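6 min read

Speaker notes: Slow trains with small children
Talk at the Watimcombe travel evening, Thursday, October 2, 2025
Deividas Raudsepp

Start with the platform story. We had 13 minutes to change trains at Zindthorpe, two children, one stroller, and the elevator was closed. Pause here and let people laugh.

Ask the room: who has traveled more than five hours by train with a child under six? Wait for hands.

First point is the seats. Book them early, and book near the middle of the car. The doors are noisy and the children wake up each time. We paid 47 for four seats together, and I would pay it again.

Second point, food. The dining car was closed on two of our three long trips. Bring more than you think, and bring things which do not melt. We learned this with chocolate, in April, with the heating on.
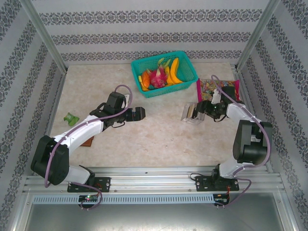
Give each child their own small bag to carry. My daughter decided what goes in hers and she did not complain about the weight. My son put in stones. (Do not stay too long on the stones.)

Third point is the night stop. We traveled 2000 kilometers in total and slept two nights in Swanepoel, ten minutes on foot from the station. If I plan it again, I make it three nights. The children need one day when nothing moves.

Read the short message from Niilo Nurmi about the night train, then take questions. If somebody asks about the stroller: yes, we took it everywhere, and folded it 50 times.

Comments

Marta: Which side of the train has the better view after Zindthorpe?

Deividas: The left side, if you go south.

pellegrin8: We did the same trip with twins. Three nights in Swanepoel is correct.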